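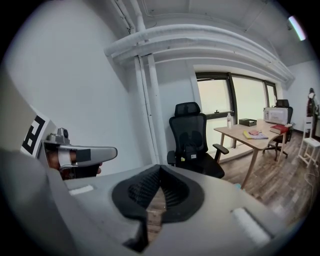

Fosska – Recrutement : technicien ou technicienne d'essais, mobilier de bureau et aménagement des postes assis

Référence du poste : Hokard 7
Type de contrat : CDI, temps plein
Prise de poste : juillet
Rattachement : responsable des essais, Ebise Seyoum

Contexte

Fosska réalise des essais d'usage sur des sièges de travail, des plans de travail et des éléments de rangement, pour le compte de fabricants et de gestionnaires d'immeubles. Les essais mécaniques normalisés sont sous-traités au laboratoire Coltora. L'équipe interne traite ce que ces essais ne couvrent pas : réglages, encombrement réel, circulation autour du poste, entretien, vieillissement des garnitures en maille et compatibilité avec le local.

Le programme Hokard porte sur les fauteuils ergonomiques à dossier haut, avec appui-tête et soutien lombaire, installés dans des locaux techniques reconvertis en bureaux. Ces locaux ont en commun des réseaux apparents : tuyauteries gainées en plafond, descentes verticales le long des murs, conduits électriques en applique, éclairage tubulaire. L'implantation d'un siège y dépend autant des réseaux que du plan de travail. Un dossier haut placé devant une descente verticale réduit le débattement en inclinaison, et l'accès aux vannes doit rester libre en permanence.

Missions

Réceptionner les sièges, contrôler la conformité à la commande, procéder au montage selon la notice et consigner les écarts.

Relever les cotes du local avant installation : hauteur sous réseaux, distance entre les descentes et le dossier en position inclinée, dégagement devant les fenêtres, nature du sol. Sur plancher en bois, vérifier le type de roulettes et l'état du revêtement à chaque visite.

Régler chaque siège sur la position de référence (hauteur d'assise, profondeur, soutien lombaire, appui-tête) et établir la fiche de réglage correspondante.

Conduire les séances d'usage avec les participants, en suivant le protocole écrit. Une séance comprend une phase assise, une phase de déplacement autour du poste et une phase de rangement du plan de travail.

Inspecter la maille du dossier et de l'appui-tête : tension, déformation, usure au contact du cadre. Les relevés se font à l'œil et au gabarit, toujours sous le même éclairage.

Rédiger le compte rendu de visite sous 24 heures. Le modèle est imposé – pas de rubrique libre, à l'exception du champ « observations ».

Tenir à jour l'inventaire du matériel, qui compte plus de 200 références, pièces détachées comprises.

Profil

Formation de niveau bac + 2 en mesures physiques, conception de produits, maintenance des bâtiments ou agencement. Une expérience équivalente est acceptée sur justificatifs.

Lecture de plans et de schémas de réseaux indispensable. Le poste n'implique aucune intervention sur les tuyauteries, mais il faut savoir distinguer une canalisation isolée d'un fourreau et signaler une gaine dégradée.

Pratique courante d'un tableur. La connaissance du logiciel de relevé Restrepo est un plus ; une formation interne est prévue dans le cas contraire.

Français écrit précis. Les comptes rendus sont transmis aux clients sans relecture intermédiaire.

Permis B demandé. Le port de charges est régulier, avec matériel d'aide à la manutention à disposition.

Conditions

Durée hebdomadaire de 35 heures, du lundi au vendredi. Déplacements à la journée, en moyenne deux par semaine, frais pris en charge sur la base du barème interne. Rémunération selon grille et ancienneté, communiquée dès le premier entretien. Titres-restaurant, mutuelle d'entreprise, remboursement des transports en commun selon la réglementation en vigueur.

Période d'essai de deux mois, renouvelable une fois. Les trois premières semaines se font en binôme.

Candidature

Le dossier comprend un CV, une lettre d'une page maximum et un exemple de compte rendu technique rédigé par le candidat, anonymisé si nécessaire. Les dossiers sans compte rendu ne sont pas étudiés.

Envoi par le formulaire du site, rubrique « Emploi », à l'attention d'Ebise Seyoum, en rappelant la référence Hokard 7. Un accusé de réception est adressé pour chaque dossier complet.

La sélection se fait en deux temps : un entretien de 45 minutes, puis une mise en situation d'une demi-journée comprenant le relevé d'un local, le réglage d'un siège et la rédaction du compte rendu – temps rémunéré.

Annonce publiée le lundi 18 février 2019. Elle reste en ligne jusqu'à ce que le poste soit pourvu.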